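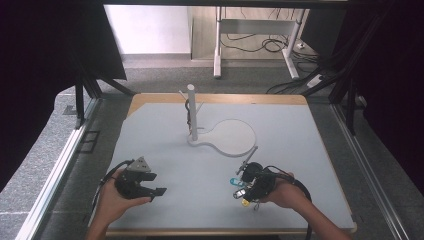

Using a Small Table Stand for Cords and Necklaces

Reading time: 4 minutes

Print this page | E-mail this page

This guide is issued by the Killel Household Skills Center for participants in the home organization course. It explains how to place, load and maintain a small upright stand of the kind used for cords, necklaces and other light items that tangle when kept in a drawer. It was prepared by Jolien Mertens and last reviewed in June 2019.

What is needed

- One upright stand with a flat base and a post
- A soft, dry cloth
- The items to be hung, laid out singly
- A clear, level table

Preparing the table

Remove everything from the tabletop except the stand. Wipe the surface and the underside of the base, as grit beneath the base will scratch a painted top. Set the stand near the middle of the table, where it can be reached from either side.

Many stands have a base that extends farther in one direction than in the others. Turn the base so that the longer part lies beneath the heavier side of the load. Press lightly on the top of the post. If the stand rocks, move it to another part of the table before adding anything.

Hanging a cord

1. Undo all knots while the cord is flat on the table. A knot should never be worked out on the stand.
2. Find the middle of the cord and hold it with both hands, slightly apart.
3. Lay the middle of the cord against the upper part of the post and bring one end around the back.
4. Continue until the cord has passed around the post 3 times, or fewer if it is thick. Keep the turns side by side.
5. Leave the remainder as a loose loop down one side of the post. The loop should end above the base.

The cord should be snug enough to stay in place and loose enough to lift away with one hand. Leather and waxed cords mark easily and should be given fewer turns.

Hanging items from the arms

Where a stand has thin arms, these are suitable for light pieces only. Hang the first item close to the post and work outward. Place the next on the opposite side. Participants using the Deltia stand supplied with the course should hang no more than 4 necklaces on each arm.

Bracelets with a stiff band should go over the post or be stored flat. Earrings are covered in the Cirillo tray guide, available at the front desk.

Removing an item

Hold the post with one hand. Lift the item upward and clear of the arm before drawing it toward you. Pulling sideways may tip the stand or bend the arm.

Care

Dust the stand every 14 days with a dry cloth, beginning at the top. Do not use polish on the arms. A bent arm should be returned to the center; it should not be straightened by hand.

Questions about this guide may be addressed to Tshepo Mahlangu, Course Office, Huvadari Building. Replacement stands are issued at the same office on return of the damaged one.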